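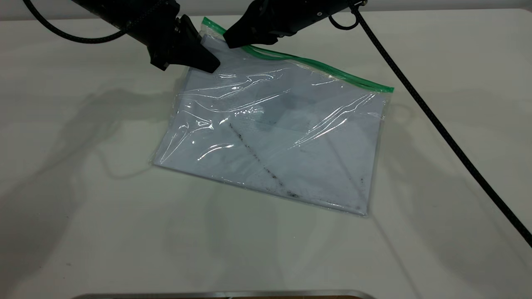 Closure and Handling of Zipper Pouches for Flat Paper Records

Elibariki Athumani and Elsie Baxter
Zatotthorpe, 7 December 2023

This website uses cookies to improve your experience. Accept all / Manage settings

1. Purpose

The Drikness plan room holds 2,000 single-sheet site records. Most were filled in outdoors by hand and came back with marks and grit on them. Since May the plan room has been moving the sheets from open folders into clear zipper pouches, and 1,426 sheets had been moved when this report was written. Our project looked at how the pouches are filled, closed and laid down, and at what goes wrong along the way.

The pouch studied is a clear bag with a green zipper along one long edge. In the plan room it is called the Staler pouch, after the shelf it is stored on. One sheet goes in each pouch.

2. Fit of the sheet

The sheet nearly fills the pouch. A narrow margin of clear film is left around it, enough to keep the paper out of the zipper if the sheet is pushed fully down before closing. If it is not, the top edge of the paper sits against the track and the zipper will not seat over that length.

The tight fit has one advantage. The sheet does not rotate inside the pouch, so a box printed on the paper keeps its position relative to the zipper and can be found quickly in a stack.

3. Wrinkling of the film

The film is thin and glossy. It creases most easily near the corners, where a person tends to pinch it. Pressing down on a corner while the rest of the pouch is free pushes the film into a small fold, and the fold then runs out toward the side. Creases matter for two reasons. They throw highlights that make the paper harder to read under ceiling lights, and they hold the two walls apart so that air stays in the pouch.

We compared three ways of smoothing a filled pouch on a white tabletop:

a) flat hand, from the closed bottom edge to the zipper
b) flat hand, from the center out to both sides
c) soft cloth, same direction as (a)

Method (a) was the quickest and left the fewest creases by eye. Method (b) moved air to the sides, where it stayed. Method (c) was no better than (a) and picked up lint.

A crease is harder to judge from close up than from standing height. At short range the two walls of the bag blend into one pale gray surface, and the green of the zipper is the only reliable guide to which way the pouch is turned.

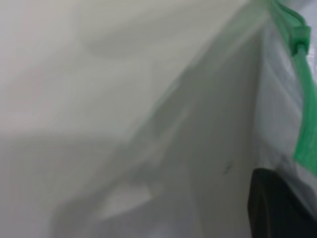
Boutros asked whether the creases would work themselves out once the pouches were stacked, and suggested leaving a loaded stack overnight before smoothing anything by hand. We tried this with five pouches under a flat board. The shallow wrinkles were reduced. The sharp corner folds were not, and two of them – both close to the zipper – had become more distinct.

4. Closing

The slider should be run the full length of the track in one pass. Stopping midway and starting again left a short open section in several trials, and it was difficult to see because the green strip looks the same open or shut at a glance. Running a fingertip along the strip finds the gap.

With the slider parked at the far end, the pouch can be checked from above without picking it up.

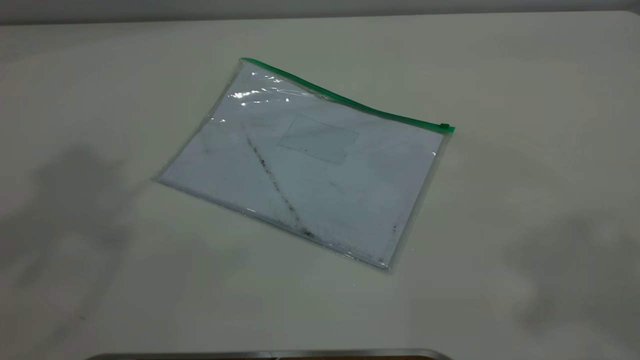 Figure 3. Pouch lying flat, zipper closed, slider at the right-hand end. A dark, grainy streak crosses the sheet.

5. Loose material

Grit was not removed from the sheets before pouching, on the instructions of the plan room. Dark specks show clearly through the film against pale paper. Tilting a pouch moves loose grains toward the lower edge, so pouches holding gritty sheets should be carried level and opened over a tray.

6. Recommendations

Push the sheet fully down before closing. Smooth from the bottom edge toward the zipper. Close in one pass and check the strip by touch. Hold the pouch by its long sides – not by a corner. The remaining sheets should be handled this way, and the pouches already filled should be checked for gaps in the zipper when they are next taken out.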